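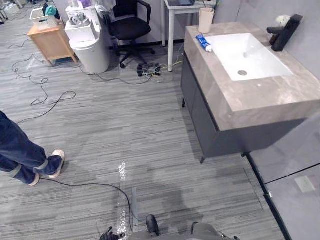

Bathroom bay, Jarnley office: vanity with sink, toothpaste and paper cup

Trirkport Facilities Services
Automation and Staffing Meeting, minutes
1 Mar 2019, Jarnley office, upstairs

Present: Amparo Vallejo (chair), Severino Moya (cleaning crew), Toshio Higuchi (robot trials), Vega Ibarra (minutes)
Apologies: Hugo Vallejo, who is at Lorente with the van keys

1. Previous minutes
Approved. Severino asked that "lively discussion" be changed to "argument." Changed.

2. Bathroom trial
Toshio reported that the robot has been working at the vanity on one job, putting the toothpaste away. It has finished the job 29 times out of 35 tries. Severino asked what happened the other six times. Toshio said the tube was "relocated." Asked where, he said the floor, mostly.

Amparo wanted to know if it could do the faucet next. Toshio would like to get the cup right first. Paper cups squash. Severino offered to show the robot how to hold one, and it was agreed that he should, on paid time, booked as training. There was some discussion of who would be training whom. Left open.

3. Cables and floor
Vega raised the cables on the carpet, again. Toshio said the cables are needed. Vega said ankles are too. Toshio to run them along the wall by the next meeting and to pick up the bit of plastic film while he is down there.

4. What it means for the crew
Severino read out three questions from the night shift:
Will hours be cut? Amparo said no hours will be cut at Jarnley or Lorente while the trial runs. Severino asked for that in the minutes. It is in the minutes.
Who cleans up after the robot? At present, the night shift. Amparo agreed this was not the idea. Toshio's team will reset the bay themselves from now on.
Is "robot attendant" a promotion? Amparo said it would be a new grade with more pay. She did not have the figure with her. Severino said he would wait, and for a short while he did.

The planning paper from head office says robots will handle routine bathroom work at all sites by 2032. Severino pointed out that the soap dispensers at Lorente have been on order since August.

5. Budget
Toshio asked for $2000 for spare gripper fingers and a second sink. Fingers approved. Second sink held over until the first one has been cleaned by something other than Severino.

6. Any other business
Hugo sent word that Wilex would like to visit and see the trial. Agreed, after item 3 is done.
Vega asked for another person to take minutes next time. No offers.

Actions
Toshio: cables, film, bay reset
Amparo: pay figure for the new grade, in writing
Severino: cup lesson
Hugo: van keys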